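The Level at Nulton

by Linnea Sæther
October

1. Morning

The gauge house at Nulton stood 252 steps below the road. Esther Kimaro went down them at 6:40 with the logbook, the spare battery and a thermos. The reservoir read 116 centimeters under the spillway. She wrote it in the column for the day shift and initialed it.

The previous entry was in Ivar Brekke's hand and also said 116. So did the one before it. Rain had fallen on the catchment for nine days.

She tapped the float housing. She drained the stilling well, flushed the intake pipe and let the well refill. The pen returned to 116 and held.

At noon she telephoned Rikcombe. Brekke answered on the second ring.

"Did you check the datum?" he said.

"Twice."

"Then it's 116."

She asked him where the water was going. He said that discharge was a matter for the Lindholm office, and that Lindholm closed at three.

A teal block rested on a pink one on the table, slightly out of line with it. Her son had called them the lake and the floor of the lake.

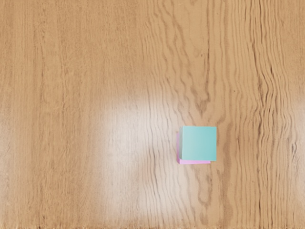 2. Evening

She took the hand line out to the end of the pier. The lead weighed 300 grams. By the survey sheet, bottom at that point was at eleven meters. She paid out eleven, then twelve, then fifteen. At nineteen the line went slack.

She repeated the sounding four meters to the left. Nineteen.

The surface had not moved. The floor had gone down, at the rate the rain came in.

Back in the gauge house she ruled a new column beside the old one and headed it Depth. There was no code for it on the form. She entered 19.0, the time, and the weight of the lead. Under Remarks she wrote: level steady, see column six.

Brekke arrived at seven for the night shift. He read the page standing up, with his coat on.

"You'll want a longer line," he said, and took one out of his bag.

957 shares
14 comments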